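Bin notebook, Padska shed, bench side
2025-10-07

Started on the big grey bin today. Notes as I went, tidied a bit at the end of the shift. 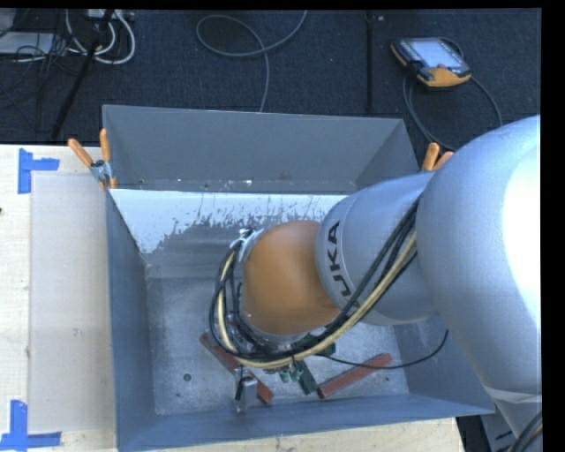 State of the bin

Sheet metal, sloped walls, grey all over, some of it lighter and some of it darker depending on how much has been knocked about in it. The near wall is the worst. The upper panel on the inside is pale with dark stains and drip marks down it, and there's a ragged line where the light part stops and the darker lower part begins. The back wall is clean by comparison. I'd call it smooth. If we only had that wall to deal with we'd be finished by lunch.

Floor is dusty and speckled. I ran a finger across it and it came up grey. Under the dust the metal feels sound, no soft spots and no flaking that I could find. There's one small round hole toward the left side. I've checked the Evbridge delivery sheet and there is no mention of a drain or a fixing point, so I don't know if it was made that way or drilled later by whoever had the bin before us. I haven't looked closely at the edge. For now, treat it as a hole and don't put anything in the bin smaller than the hole.

Contents at the time of writing: two reddish-brown wooden sticks and one small metal bracket with a dark fitting. The bracket stands on its own near the front wall. The sticks are lying at angles and go where they like.

Sticks

These are the sticks from the Jafri lot. We still have a bundle of them on the rack and they're all the same reddish-brown. I like them for bin work because the colour shows up well against the grey. The pale ones we had before were hopeless on a dusty floor. You'd look straight past them.

Things I noticed handling them:

They pick up dust quickly. Once a stick has been on the floor of the bin a few times the underside loses its colour. Wipe with a dry cloth. Don't use the wet rag, it raises the grain and then they feel furry.

They settle differently close to a wall. In the middle of the floor they lie flat. Up against a slope one end rides up and the stick rocks if touched. I've written "flat" or "rocking" beside each placement in the table on the clipboard, and would like everyone to use the same two words.

Ends are a bit rough on some. Anything with a splinter goes in the scrap box, not back on the rack. I pulled one out of my thumb before morning tea.

Bracket

Grey on grey, and hard to see when it's near the front wall, where the metal is a darker blue-grey. Stands up fine by itself if the floor under it is brushed first. On grit it leans. I tried a dab of putty underneath and took it off again, too fiddly, and it left a mark that I then had to clean.

Would be good to paint the next one. Yellow or white. There is half a tin of white under the sink at the Braltmont end, if it hasn't skinned over.

Rim and clamps

Three orange-handled spring clamps on the upper rim: two on the upper left corner, one on the upper right. There's a small metal clip in between the jaws of the left pair. Please leave the clip where it is. If you need a clamp for a glue-up, take one from the drawer.

The springs on these are strong, and on thin sheet they'll stay put if the jaws are square to the edge. Put on crooked they creep. I checked all three by hand first thing and again after lunch, and none had shifted enough to feel. I'll keep checking twice a day until the end of the week and then drop to once.

Run your hand along the rim only with gloves on. I haven't found a burr yet but I haven't been all the way round either.

Table alongside

The light wooden tabletop to the left has the whitish plastic sheet over part of it. I'm keeping the sheet on while the dust is this bad. It's see-through enough that you can tell there's something under it, though not enough to read a label, so don't slide paperwork underneath and expect to find it again. One page of last week's notes spent a whole day there.

The uncovered part of the table is for the clipboard, pencils and the brush. No mugs. There are already enough rings on the other bench.

Cleaning tests

Didn't want to go at the whole stained panel without knowing what would work, so I marked off small patches low down on the outside, where a scratch won't matter, and tried the following.

Dry brush, soft bristle. Lifts the dust, does nothing to marks. Fine for the floor between sets.

Warm water and dish soap, cloth. Took off a little colour. The cloth went grey and the patch went slightly lighter. Leaves streaks if you don't dry it straight away.

600 grit paper, wet, light pressure. Takes marks off and also takes the surface with it. Leaves a bright patch that catches the light from the window. I don't want that inside the bin. Stopped after a few strokes.

1,000 grit, same method. Gentler, still leaves a patch, just a smaller difference. Possibly all right for a single stubborn spot. Not for a panel.

Conclusion for now is soap and water on the inside and live with whatever's left. The stains don't get in the way of anything. What matters more is the floor, and the floor only needs brushing.

Dust

Swept the floor once with the soft brush and got some 15 grams, weighed in the lid of a jar on the postal scale. More than I expected from one bin. Part of it is old, and part of it I think is coming in from the saw end when the roller door is up. Same fine grey stuff on the window ledge.

Brushing order that worked: start at the high corners, bring it down the slopes, then across the floor away from the hole. If you go toward the hole, half of it drops through and you have to clean underneath as well. I found this out the slow way.

Don't use the air line. It puts the lot up in the air and it comes down again on the table.

Light

Overhead tubes are all right for the middle of the bin. The front wall is dim and the corners are worse, particularly late in the afternoon. Tried the clip-on lamp on the shelf bracket, and it helped but threw a hard shadow across the floor. Bounced off a sheet of white card it was much better. Card is behind the door, please don't cut it up.

To do

Ask Evbridge about the hole. If it isn't meant to be there, find a rubber plug.

Cut 50 more stick blanks from the Jafri stock and sand the ends before they go on the rack.

Look for the white paint.

Finish going round the rim for burrs.

Wash the near wall, soap and water, dry with a clean towel. Allow an hour.

Put a bit of tape on the floor of the shed at the bin's corners so we know if it's been bumped.

Second bin is on order and might turn up in December. It's meant to be the same size, but I'll believe that when I've had a tape measure on it. If it arrives clean I'd like to get a written note of its condition on the first day, before anything goes in, which we didn't do with this one.

Left the brush on the uncovered end of the table. Door locked, lamp off.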